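Section 4: Recording your first set of examples

I wrote most of this section after my own first week with the Jiltico kit, which went badly, so if it sounds like I'm fussing over small things, that's why. You should have finished Section 3 by now: both arms homed, the head camera fixed and the leader handles paired. If the status light on the Dodlow box is still blinking amber, go back and do the pairing again. Don't try to record over the top of it. I did, and got a lovely evening's worth of files with no arm positions in them at all.

Before you start

You'll need the base unit parked with its wheels locked, the foot pedal plugged into the left-hand socket, and enough free space on the drive. Humska (the recording program) will let you start with a nearly full drive and then stop halfway through an episode without so much as a beep. There's a free space figure at the bottom of the main window. Get used to glancing at it.

Have a drink of water nearby too, but not on anything the arms can reach!

4.1 Choosing a task

Keep the first one dull. Pick up a single object, move it a short way, put it down. I know everybody wants to fold a shirt on day one (so did I) but a shirt never lands the same way twice and you'll spend your whole session swearing at a sleeve.

1. Open Humska and choose New task.
2. Type a short name. Mine are things like "remote to bed" or "cup to tray".
3. Fill in the instruction line. Write it the way you'd say it to a visitor: "Put the remote on the bed." The learner reads this line along with the pictures, so spelling counts.
4. Set the maximum episode length. I leave a bit more than I think I need.
5. Press Save. The task shows up in the left-hand list.

Note: If you change the instruction line later, Humska treats it as a new task and starts a fresh folder. Your old episodes are still there, under the old wording. I thought I'd lost mine and very nearly recorded the lot again.

4.2 Setting the start position

1. Drive the base up to where you'll be working and lock the wheels.
2. Hold both leader handles in the rest pose, elbows in.
3. Press the pedal once. The arms will creep round to match your hands.
4. When they've stopped, let the right gripper open and close a couple of times. It should follow you with no lag you can feel.
5. Choose Store start from the task menu.

Caution: Keep people and pets well back during step 3. The arms move slowly, but they don't know there's a cat there.

Caution: The grippers will happily pinch a loose cable and pull. Look for phone leads, lamp flexes and charging wires before you begin, and move them or work on the other side of them.

4.3 Recording an episode

1. Put the objects out.
2. Press the pedal once and wait for the two short beeps.
3. Do the task at an ordinary, steady pace.
4. Bring the hands back to the rest pose.
5. Press the pedal again. One long beep means it's saved.
6. Move things about a bit and go again.

Step 3 is where most people go wrong, me included. You get good at it, and then you get quick, and the quick ones are hard to learn from. If you can hum a slow tune while you do it you've got the speed right. And don't hover! A long pause above the object while you make up your mind gets learned too, and you'll end up with an arm that stops in mid-air and has a think before it does anything.

If you fumble, carry on and fix it as you would with your own hand. A dropped object picked up again is a perfectly good example. If you knock something on the floor or bump the furniture, press and hold the pedal until you hear the falling tone, and the episode is thrown away.

Note: You can't get a thrown-away episode back. I've asked.

4.4 How much to shuffle things

My first task folder on the Bhutto learner was 232 episodes with the object in very nearly the same spot every time. The training curve looked beautiful. Then I slid the object a hand's width to the left and the gripper went straight to where it used to be and closed on nothing.

So shuffle. Between episodes, change one or two of these:

- where the object sits, and which way it points
- what else is near it
- where the base is parked (unlock, nudge, lock again)
- the light: curtains open, curtains shut, lamp on

Don't change the lot every time, or you'll tire yourself out and start cutting corners by teatime. I do a block with the base in one place and move only the objects, then shift the base and do another block.

You also want to leave the ordinary clutter where it is. I used to clear everything off before a session, which made for very tidy recordings and a learner that fell to bits the moment it met a real bedside table. These days the phone stays where it lives and so do the remotes, even if one of them is sticking out over the rim a bit.
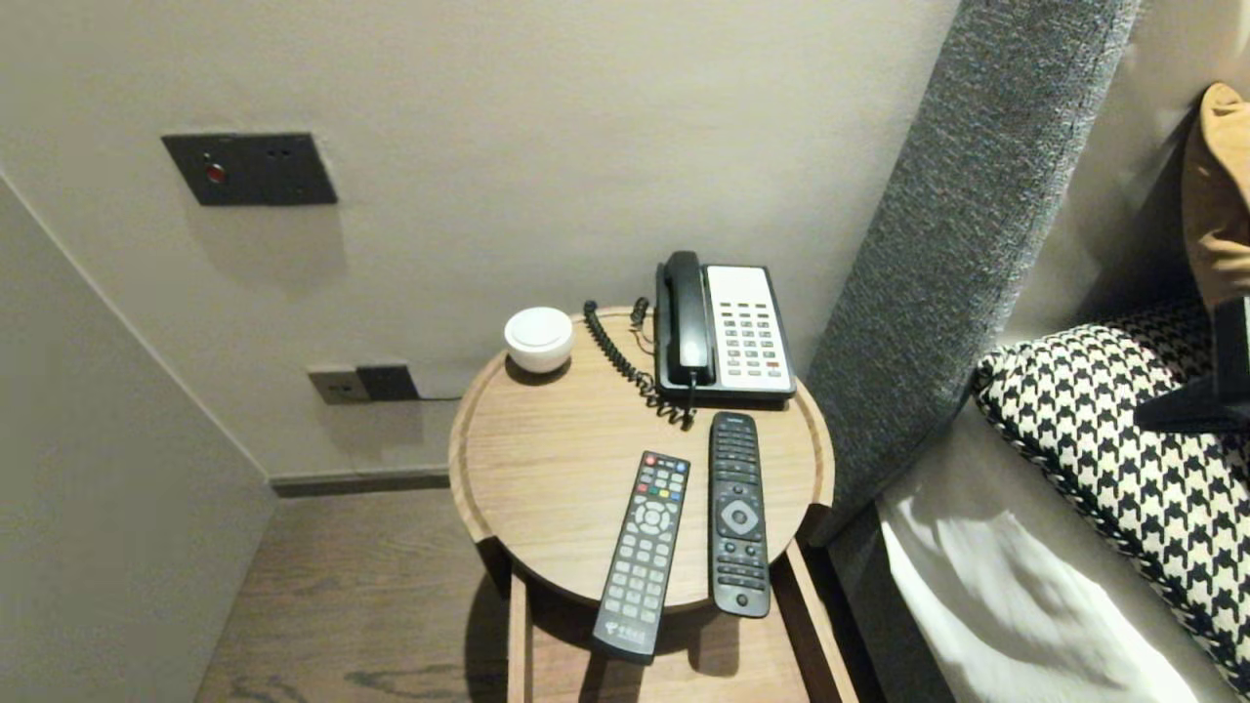

Remotes are a good second task, by the way, once you've got a cup or a block working. They're long and flat, so the angle of your wrist matters, and you have to decide which part to grab. Try to grab the middle. If you take one by the end it swings as you lift, and you'll see the swing again later in everything the learner does. When there are two of them, say which one you mean in the instruction line ("the longer remote", "the remote on the left") and stick to that wording for the whole folder.

Dark things on a dark cover are harder work. If you can't easily make out the gripper tips in the preview, the learner won't either, so put a lamp on or change the angle of the head camera by one notch. Then store the start position again, because Humska won't do it for you.

4.5 Checking what you've got

Do this every session, before you pack up. I left it once until Sunday evening and found I'd been recording with a smear on the lens since the morning.

1. Choose Review from the task menu.
2. Play the first episode, the last one and a few from the middle.
3. Look at the hand camera views as well as the head view. If one is black, a plug has worked loose at the wrist.
4. Check that the position lines move when the arms move. Flat lines mean you've got pictures only.
5. Mark anything doubtful with the yellow flag. Flagged episodes stay on the drive but are left out of training.

Note: Humska numbers episodes across all tasks, so don't be alarmed if a brand new folder starts at 1218. The count for the folder itself is in brackets next to the name.

4.6 Trouble you might have

No beeps when you press the pedal. The sound has probably been turned off in the Dodlow box settings. It may well be recording, so look for the red bar along the top of the window before you press again.

Error 3729. The head camera and the arm clocks have drifted apart. Stop, close Humska, switch the Dodlow box off at the back, have a slow cup of tea, and start everything again in the order given in Section 2. Episodes saved before the error are fine to keep.

The arm shudders at full stretch. You're too far away. Move the base closer and store a new start position. Don't record the shudder!

The gripper closes but the object slips. Wipe the pads with a damp cloth and let them dry. If it still slips, turn the grip force up by one step and try it on something you don't mind marking.

Your own arms ache. Mine do as well. Lower the handle stand until your elbows can rest at your sides, and stop for a bit between blocks.

Once you've got a folder you're happy with, leave the kit switched on and go to Section 5, which covers copying it across to the training machine.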